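Haver H2 conveyor trial kit for gripper and hand comparison

The Haver H2 kit is a bench conveyor, a wrist camera bracket and an Oltix controller license, sold as one item for labs choosing between end effectors. It ships in two boxes and sets up in an afternoon.

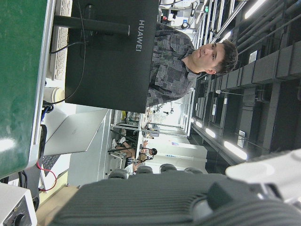

Wrist cameras are where most buyers start. The bracket fits the common flange patterns and leaves the fingers free to close. Try it before you fix the layout, because a tilted arm sees far more than the belt - laptops, monitors and ceiling lights all come into view, and bright fixtures can upset auto exposure.

Belt speed is set by hand from a knob and can also be locked in software.
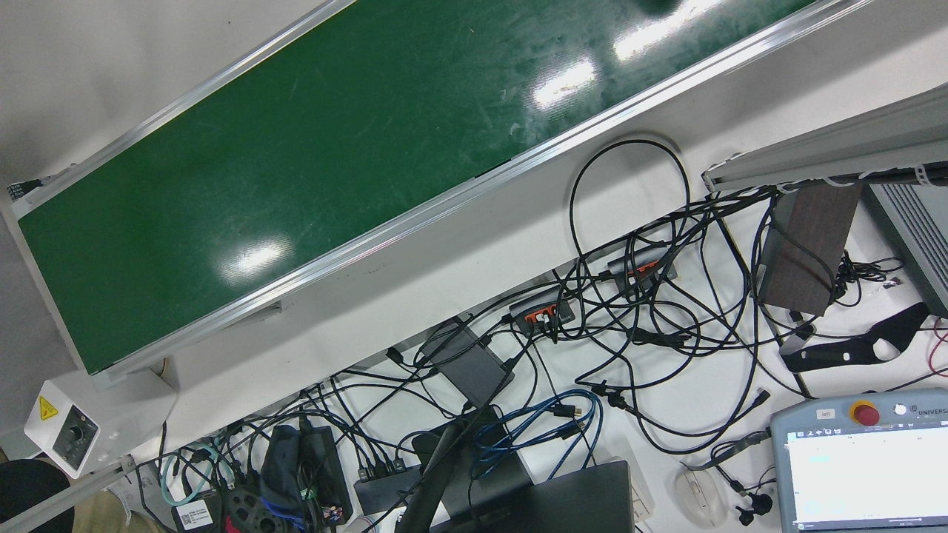 Green belt with aluminum side rails. Speed controller at the lower left end.

The Oltix license covers two arms and stores up to 50 trial setups. Each setup keeps its own camera, speed and grip settings.

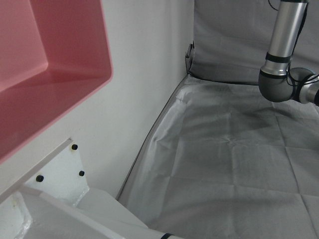
Settings copy from one arm to the other in a single step, so a two-finger gripper and a full hand can be run on the same task. Logs export as plain CSV.
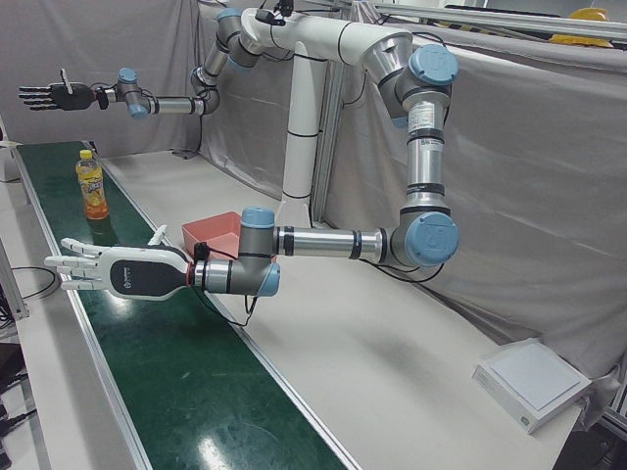
Hands of different makes can be mounted side by side under one license. A white hand on one arm and a black one on the other can share the belt, with an upright drink bottle as the test item. Warranty is 12 months.

Part no. 2138
Trial pack, 248 per week

Related items
Geso two-finger gripper
Quintanilla wrist camera bracket
Oltix controller, single arm
Haver spare belt, green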